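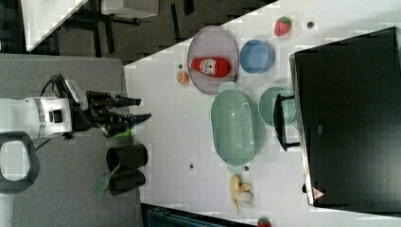

How many demonstrations does a student team need to record before the arm can clear a table by itself? In our project the useful number was 40 for each task, and the teams that stopped at 30 had to come back and record more.

By the Sasero Robotics Club
April 20, 2018
12 shares | 3 comments

4.2 Data collection by student teams

Each team was assigned one arm with a two-fingered gripper and one table. The objects were kitchen items and pieces of food, chosen so that the set would include shapes that are easy to grasp and shapes that are not. Figure 3 shows one layout, with a colander, bowls, a plate with a ketchup bottle lying across it, a banana and strawberries. Layouts were changed between recordings, and students were told not to tidy the table into rows.

Teams worked in sessions of 30 minutes. One student guided the arm, a second kept the written log, and the others reset the objects. Roles were swapped at the end of a session. The log recorded the task, the layout number and any event that the operator thought was worth noting, such as a slipped grasp or a contact with the table. We did not ask for failed attempts to be deleted. They were marked as failures and kept in a separate folder.

Figure 3. Table layout with arm and gripper. The two black cups and the light green spatula are on the grey mat; most of the other objects are on the white tabletop.

The Akillow software was used for recording and the Martens scripts for playback. Both were installed on the club's computers in August, before the first students started. Playback turned out to be the more useful teaching tool. Several students could not say why a grasp had failed until they watched the gripper close at a slower speed, and after that their approach angles improved.

Small objects caused the most trouble. A finger lowered a little too far would touch the table and stop the arm — a fault that had to be cleared by hand — and a finger held too high would pass over the object. Teams dealt with this in different ways. The Vustach team practised the descent with no object present and set its own limit of 5 attempts before changing operators. The other teams kept the same operator until the grasp succeeded, and their logs show longer gaps between recordings.

We did not control for previous experience. Some students had used an arm in an earlier course and others had only worked with wheeled robots, so the differences between teams should be read with that in mind. Section 4.3 describes how the recordings were labelled.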